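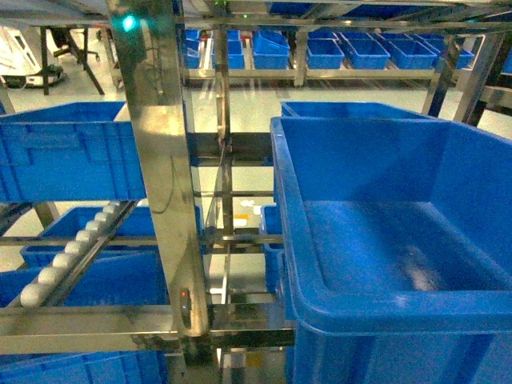 Should you keep the same parts in the same bin every week, or move them around to suit whatever orders are coming in?

Keep them where they are. I moved ours about for most of a year and all it did was slow everyone down at picking time.

We started with cardboard boxes at Dasdale, which was fine until the bottoms went. Plastic bins cost more but they stack, they wipe clean and you can drag them along a steel shelf without tearing anything. I'd buy them all in one go if I did it again. Ours came from two suppliers and the Torau ones sit slightly proud of the shelf, so the labels catch.

Blue was the cheapest colour. I had thought about a different colour for each type of part, but a decent label does the same job and you can peel it off.

Small fittings go in small bins, and nothing over 9 kilos goes above shoulder height. We put the slow sellers at the far end. The Sorrentino hinges haven't shifted since January and I'm tempted to clear them.

A bin that has run out stays on its shelf until the new stock is in. If you take it away, somebody fills the gap with something else and the whole row is wrong by Friday.

Next job is the returns shelf, which still has 4 boxes of Vorance brackets on it and no labels at all.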